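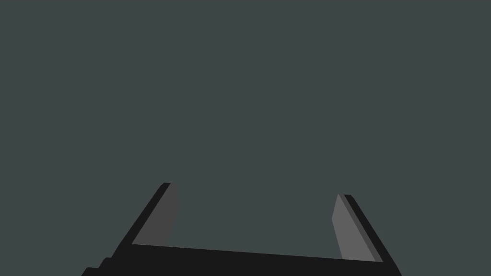
Setback rules and detached garages: does lot coverage count the eaves?

vega_alcaraz
Planning a detached garage with a small apartment above it. The lot is in the Bustamante subdivision, zoned single family. The code caps total coverage by percentage and says "roofed area." My drafter measured to the outside wall. The plan checker wants it measured to the drip line, and with 2 ft eaves that puts me over. Which one is normal?

rsalcedo
Depends on the definitions section. Look up "building coverage" and "lot coverage" separately. Many towns define both and use them in different tables. If yours says roofed area with no exception, the checker is right and the eaves count.

bpenalver
Disagree with that as a general rule. Most codes I work under exempt eaves up to a stated projection. The exception is often in the yard encroachment section, a few pages away from the definition. Read both before you redraw anything.

rsalcedo
Encroachment and coverage are separate tests. An eave can be allowed into the side yard and still count toward coverage. I had a permit kicked back in March on exactly that point.

bpenalver
Fair, but in that case the checker should cite the section number. Ask for it in writing.

Two views, same setup:
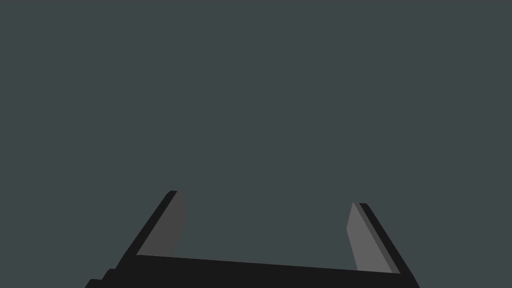

Second view

vega_alcaraz
Asked. The reply cites the definition only. Nothing on encroachments. The main house is 2000 sq ft on one floor, so most of my coverage is already used. The garage is 500 over the slab.

imontoya
Options, cheapest first. Trim the eaves to 6 inches and upsize the gutter. Pull the covered patio off the main house if it isn't original. Apply for a variance last - the fee is not refundable here and the hearing calendar is slow.

rsalcedo
Short eaves on a two-story wall will cost you in siding maintenance. I would shrink the footprint and keep the overhang.

imontoya
Not with fiber cement and proper flashing. Mine has been up for years without trouble.

v_collado
Check whether the state ADU law applies before you give up any floor area. In some states a small unit is exempt from local coverage limits. The garage below may not be, so ask how they split a stacked building.

vega_alcaraz
Had not considered the split. I will send that question to the checker on its own and hold the redraw until I get an answer.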